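Posted 26 October 2019
By the Abbasi Shelf
Filed under: Books, Historical Fiction, What I've Been Reading

I finished The Salt Road to Presesholm last night. It had been on my nightstand since September, and for most of that time I was stuck on page 139. Once I got past that point I read the rest in two sittings.

The book is set in a small port town in the 1890s. The main character is a fifteen-year-old girl whose father runs a salt warehouse. He dies in the second chapter and leaves a debt to a shipping firm called Jakirance. The girl and her aunt have one winter to pay it back or lose the building and the rooms above it where they live.

That is most of the plot. There is a storm, a court hearing and a long trip inland by sledge, but the story keeps coming back to the debt. The author gives you the actual sum, 1067 crowns, and you watch it go down a little and then go up again when the interest is added. I liked that. A lot of historical novels tell you the family is poor and leave it there. In this one you know what a sack of salt sells for and what they had for supper.

The slow part is the middle. The aunt gets a suitor, and he talks for pages about his plans for a cannery. I think he is supposed to be a bit of a bore, and he is.
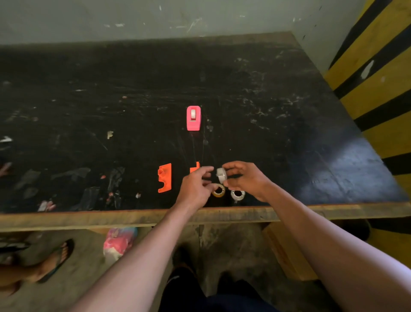
The sledge trip is the best section. The girl goes with two loads of salt to a market town called Enance, and she has to bargain with buyers who knew her father and don't take her seriously. She makes a bad deal first and a better one later. The writing is very plain here and there is a lot of weather. I could have read another 100 pages of it.

I was less sure about the ending. I won't give it away, but a letter shows up that settles more than I wanted it to. It is mentioned early on, so it isn't a cheat. I still would have liked her to get there without it.

My copy is the paperback, 228 pages, with a map in the front that leaves out two of the villages in the story. The print is small. There is a short note at the back about the salt trade, and it's worth reading before you start, as it explains the weights and the money.

I'd give it four out of five. It would suit a teenager who likes history, and the violence is mild. Next up is a family saga about lighthouse keepers that I bought at the library sale.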